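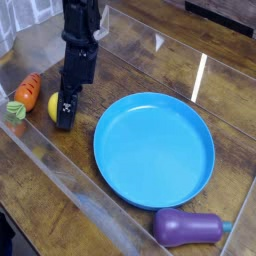 Ayten Güneş wrote to us after the February open day to ask why the arm spends its time on toy vegetables when the talk was all about warehouses. Several other visitors put the same question in their own words, so it goes first on the list.

Why toys?
They are cheap, they are light and children know what they are. A carrot and an eggplant also have awkward shapes for a two-fingered gripper, and that gives the people running the demonstration something to talk about. The warehouse work is covered in the talk upstairs.

When is the next open day?
28th April, at the Benalell building. Doors open at ten and the last demonstration starts at half past three.

Do I need to book?
Yes, for the demonstrations. There are 90 places over the day. The talk and the display boards are open to anyone who walks in. Entry is free.

How long does a demonstration last?
Allow 29 minutes, including questions. The arm is moving for less than half of that. If a pick fails, the operator will usually try again and explain what is being changed.

What will the arm be doing?
Moving toys to the blue plate, one at a time. It works inside clear panels on a wooden table, and visitors stand on the other side of them. We do not publish a running order, as the operators like to take requests.

Can my child drive it?
Not this arm. Prekska, the small training arm on the ground floor, can be driven by anyone aged eight or over, with an adult standing by. Expect a queue after lunch.

Why does it stop above things?
A pause can mean several things. The operator may have paused it to answer a question, or the software may be working out its next move. Please ask on the day if you want to know about a particular one.
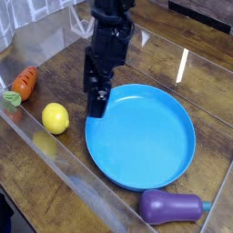
Can I take photographs?
Yes, without flash. Please do not rest phones or tripods against the panels. If other visitors are in your picture, ask them before you put it online.

Is it noisy?
The arm is quiet. The room can get loud when a school group is in, and the first session of the morning is kept small for people who would prefer that. Tick the box on the booking form.

Is there parking?
There are a few spaces behind the building for Blue Badge holders. Everyone else should use the 227 bus, which stops at the gate.

Who do I contact about a group visit?
Zodwa Magagula, on extension 612. Groups of more than 15 need to be split between two sessions.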